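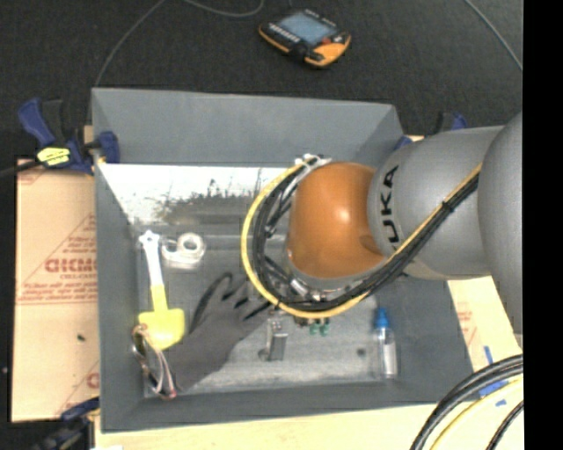 Modlow Public Library to Open Its Tool and Kitchen Lending Room in January

MODLOW, October 17, 2025. The Modlow Public Library will start lending household tools, cookware and garden gear in January, when its new lending room opens on the lower level of the Birkholm Street branch. Anyone with a library card will be able to borrow from it free of charge, and we can't wait to open the doors!

The collection begins with 796 items, from cordless drills and tile cutters to pasta makers, canning kettles, camping stoves and a cider press that several staff members already have their eye on. Most of it came from residents who answered the library's call for donations last spring. The rest was bought with a grant from the Lindevance Fund, which also paid for the shelving, the workbench and better lighting on the stairs.

"People have been asking us for this for years," the library said in a statement. "They need a carpet cleaner for one afternoon, or a giant stockpot for one family reunion, and then it sits in the garage until the next one. We're thrilled to give those things a home where the whole town can get at them."

Cardholders age 18 and over may take out up to five items at a time. The loan period is one week, with two renewals if no one else is waiting. Larger items, such as the tiller and the folding tables, can be reserved online and picked up at the loading door on Garcia Avenue, where there is short-term parking. Borrowers will be asked to sign a one-page agreement on their first visit and to bring things back clean. Late fees will not be charged, though a card will be paused until an overdue item is returned.

Every tool is checked and tested between loans, and each one goes out with a printed card of basic instructions. For anyone who has never used a circular saw (or a pressure canner, which makes plenty of people just as nervous), the library is planning 37 free classes over the first year. Early topics include patching drywall, sharpening kitchen knives, hemming curtains and pruning fruit trees. Class sign-up opens at the front desk and on the library's website at the same time as the room itself.

Donations are still welcome through the end of the year. The library is especially looking for extension ladders, sewing machines in working order, bike repair stands and large roasting pans. It cannot accept gas-powered chainsaws, space heaters or anything with a damaged cord. Items may be dropped off at the Birkholm Street branch during regular hours.

Media contact: Modlow Public Library, Community Services Desk, Birkholm Street branch.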